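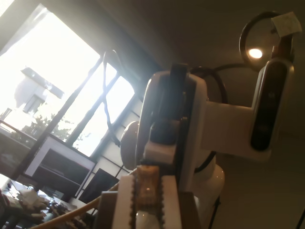
Can a robot arm take over network cabling work today?

Only in small pieces, and with a person close by. Members of Fivata saw Derkereo's arms handle network cable at an open day in Florbridge, and we came away interested but unconvinced.

FLORBRIDGE, January. Fivata, the association of 27 independent network installers, today published its notes from the Derkereo open day. The company invited the trade in to watch its arms work at a switch rack and to ask questions about Lâm, the control software it plans to offer to data rooms next year.

Derkereo's handout says Lâm was tuned on 2625 recorded cable moves. It doesn't say how many of those went wrong, or how long each one took. We asked for both figures and were told they would follow. They hadn't arrived when this release went out.

"I've pulled cable for most of my working life and I'd be glad to hand over the dull parts," said Pornthip Onsri, who led the visit for Fivata. "But a demo bench has good light and plenty of elbow room. Show me the back of a full cabinet at two in the morning."
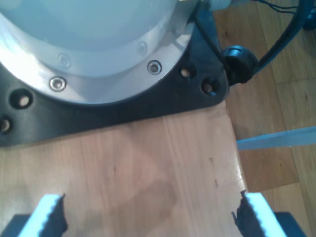

Open gripper fingers in front of a robot arm's base, Derkereo open day, Florbridge.

Installers also wanted to know about mounting. Few of the rooms our members work in have space for a bench beside the rack, let alone one for more than one arm. Derkereo said a floor stand is being looked at, and gave no date or price.

The cable work itself held people's attention longest.
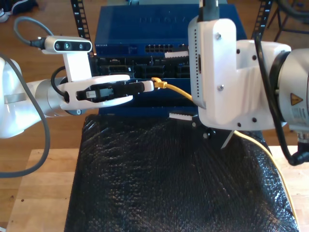
Siham Chraibi, who runs training for Fivata, would like to see the same job done on racks the company hasn't set up itself. She has offered Derkereo the use of Fivata's practice room, where apprentices are tested on 1000 patch connections before they go out on paid work.

"If the arms can get through what our first-years get through, I'll say so in public," she said. "Until then I wouldn't change a single hiring plan."

The full notes are free to members and to the press on request from the Fivata office.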